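We started Dridau because we kept seeing clever robots put to work with no shared idea of what "careful" meant. So we wrote it down! The first version was a short checklist for our own workshop in Gremside. It has since grown into a handbook of 130 rules for robots that work in ordinary rooms, near ordinary people, and we still enjoy arguing over every line of it.

## What we do

We help small teams set good habits before a machine goes anywhere new - how fast an arm may move indoors, how hard it may grip, who can stop it and from where. Our sister site at Plaretow runs the practical courses, with 18 places on each (the next one is in May).

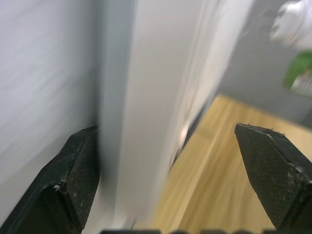

Grip pads get a whole chapter of their own, and it's one of our favourites. Look at both fingers before each session, brush off any specks, and write down fraying along the edges as soon as you notice it. Change pads as a pair. A worn pad can still hold a cup well enough and then slip on a smooth panel, so we ask teams to log the pad's condition next to the task.

## How the rules change

Anyone who uses the handbook can suggest an edit, and we love getting them. We have had 483 so far. Each one is tried out for 28 days on the Ugwu test bench, then goes in, goes back for more work or is dropped, with the reasons printed alongside. The speed chapter has been rewritten more than any other - and there's another draft on the bench now.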